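To: gunholm-arms list
Date: 2022-01-19
Subject: Re: [gunholm-arms] Lid task, spill, and the "bad jar" theory

> From: Ekwueme bench
> We've closed the ticket on the spill. Container was faulty,
> thread was probably worn, lid came away under normal handling
> torque. We'll swap the container type and carry on with the
> Matimon profile as is. No changes needed on the arm side.

I'd like that ticket opened again, please. I have read the log and looked at the stills and I don't see how anyone gets from there to a worn thread.

What the log has is a left wrist rotation that runs on for 19 degrees after the right gripper reports lost contact. The profile is supposed to stop both arms on lost contact. It stopped one. The other kept turning and then lifted, and the force reading on the lift is high enough that I'd want an explanation for it even with nothing spilled. A worn thread might make a lid come off early. It doesn't make an arm ignore a stop.

I'm also not convinced the grip was ever good. The Matimon notes say the fingers should close on the body at mid height with the container standing. There's no branch in there for one lying on its side. If the fingers close low on a round wall, any push is going to roll it, and the contact flag will flicker on and off the whole time. The wrist view, with the blue collar facing the other arm:

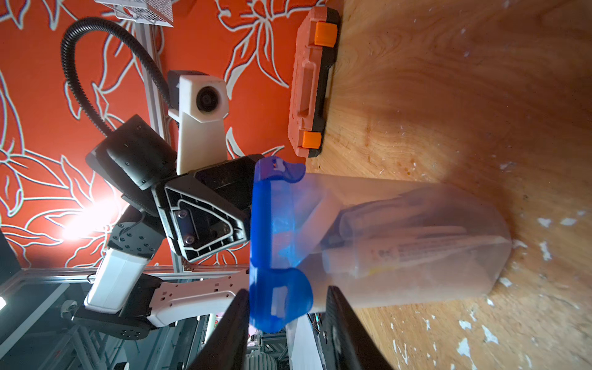
Memwood had the same thing in September with a different profile and we put it down to a slow controller. The stop went out on time, the second arm was still finishing a queued move and didn't check again until the queue was empty. I'd look there before ordering any new containers.

Well, maybe, but it would mean our own problem in September was never a slow controller, and we replaced the controller over it. I'm not arguing. I'd just like to see the queue dump with my own eyes before I go back and say so here.

Fair, and I'll send the queue dump to anyone who asks. I pasted that remark in from the other thread so that people who only read this one can see it. It fits the log a lot better than the jar does.

Now the figures that were quoted as proof that the profile is fine. We were told 600 cycles with no fault. I went through the run sheets and only 173 of those had both arms in the task at all. The rest are one-arm pick and place, which can't show this fault, there being no second arm to stop. So the honest number is a good deal smaller, and I'd ask that the big one come off the status page until somebody has rerun it with both arms. Some 193 of the one-arm cycles also had the contact check switched off for speed, and I can't find a note saying who agreed to that.

On the cleanup. The crumbs are out in the middle of the table where both arms work, and the front plate has white marks on it as well. I can't say the marks are from the same stuff, they could be old. Either way I don't want grit anywhere near the wrist joints, and I don't want a person reaching in there with a brush while the profile is in its present state. Power off at the wall, please. A software pause is the very thing we're arguing about.
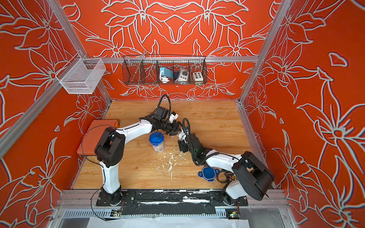
Both arms over the table, white debris between the container and the loose lid.

What I'm asking for:

- ticket reopened, with "worn thread" taken out as the cause unless someone has measured the thread
- the two-arm Matimon profile pulled at Gunholm and at the Ekwueme bench until the stop is tested on both arms with a full queue
- the contact check back on for everything, one-arm runs included

If the thread does turn out to be worn, fine, put the measurement in the ticket and I'll read it. I would still want the other two.

Does anybody still have the raw wrist log from the run before this one? The copy on the share ends halfway through the approach.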